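About Trodico
Teaching robots to do the fiddly bits of hotel housekeeping
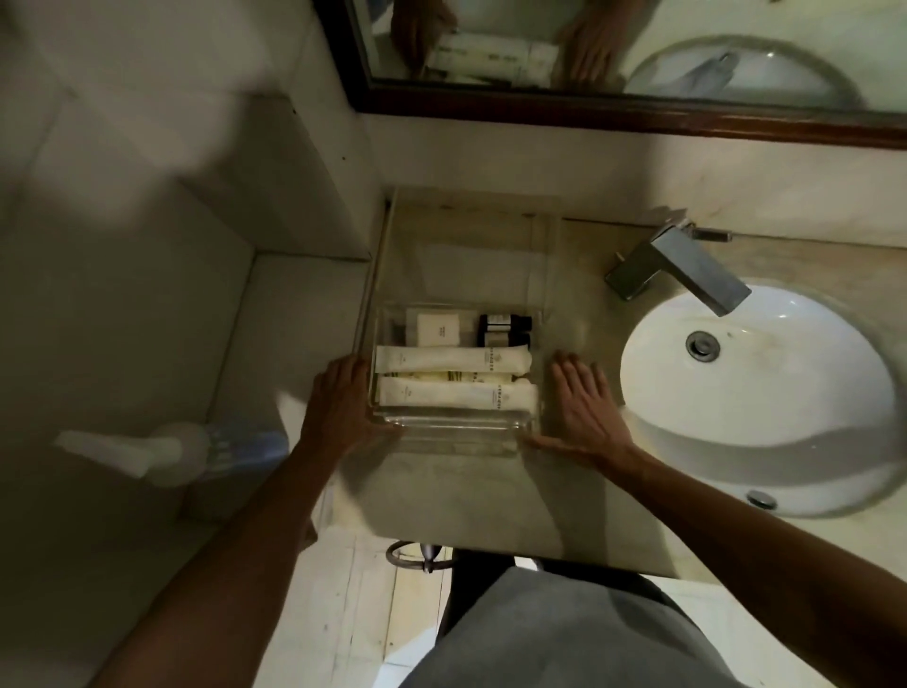 Trodico makes a training kit for hotel housekeeping robots. One kit, one yearly plan, one phone number that a real person picks up. We started in a back office in Kotosthorpe in January, three years ago, with a borrowed bench and a lot of spilled shampoo. Big floors were already sorted by other companies, vacuums and corridor carts and so on. Vanities weren't. A vanity is hard work for a machine: shiny tap, mirror doubling everything up, and then a clear acrylic tray with long white packets lying flat and little dark bottles standing up at the back. See-through walls, a dark cap, white on white. That's the stuff we do.

What we do

Skills packs. Tray reset, tray straighten, bench wipe, towel fold (towel fold still in beta, be kind). Each pack is built from people doing the job by hand, at a normal pace, in ordinary bathrooms. Then tuned on your own rooms before we hand over.

Site setup. Takes 5 days at most properties. Longer if your bathrooms come in lots of different layouts. We'll tell you up front.

Support. Email or phone, 8 til late, every day. If you change your toiletries supplier let us know first please! New bottle shapes mean a retune and its much quicker if you post us a set.

Where we're at

3000 rooms on the plan as of 15 Jun 2023. Smallest customer is the Loltovside, a motor inn with a very patient manager. Our library holds 1026 recorded tray resets, all labelled in house. Mostly stone and tile bathrooms so far. Want more laminate, if you've got a place with laminate benches get in touch, we'll knock a bit off the first year.

Who we are

Sosina Adugna, founder. Ran housekeeping at two city hotels before this and still does the first walk-through at every new site. The software side is a small team upstairs. Hardware comes from our partner Gebru, who build the arm and the mobile base and look after repairs under there own warranty.

What we don't do

Toilets. Showers. Bed making. We get asked about beds every week. Not on the list for now.

Also not a staffing service. Your room attendants stay in charge of the room, they sign it off, and they can stop the machine with the red button or by voice.

Visiting

Demo bathroom at the Kotosthorpe office, weekdays, book ahead. Parking round the back, the gate sticks so give it a decent shove. Bring your own amenity set if you want to see it tried on your own colours and bottles.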